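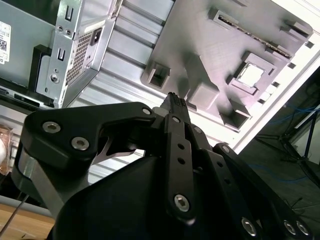

When should a gripper be checked if it is used to take apart old computers?

Before every shift, and again after any contact with a case that was harder than planned. The check covers the finger links, the screws that hold them and the pads at the tips.

That rule opens the new handling guide published in June by Grevis, the test and advice firm for small automation cells. The guide deals with robot work on used desktop computers and was written with Tisdale, a recycling company, and Jacobs, which builds work cells. It has 6 sections and can be read without special training.

Used computers reach the bench in mixed condition. Panels may be bent, screws may be missing and sheet-metal edges may be sharp. The guide therefore sets limits for the approach as well as for the grip. A fingertip must slow down 300 mm before the expected surface and must not touch a circuit board until the case has been secured against sliding.

Power supply units have a section of their own. The mains lead must be removed before the case enters the cell, and the unit must not be opened by the robot — its capacitors can hold a charge after the lead is out. Loose cables are to be kept outside the working area of the arm.

The rules were tried at the Vostberg site over 2,328 dismantling runs. Each stop was logged with its cause, the tool in use and the part being handled. Two rules were changed as a result: the pad check was moved from weekly to every shift, and the restart after a stop now needs a person at the cell to confirm it.

The guide does not replace the risk assessment that the operator of a cell must carry out. It is meant to be used next to it, with the check sheets kept at the bench.

Grevis supplies the guide and the blank check sheets free of charge on request. Comments from operators will be collected for the next edition.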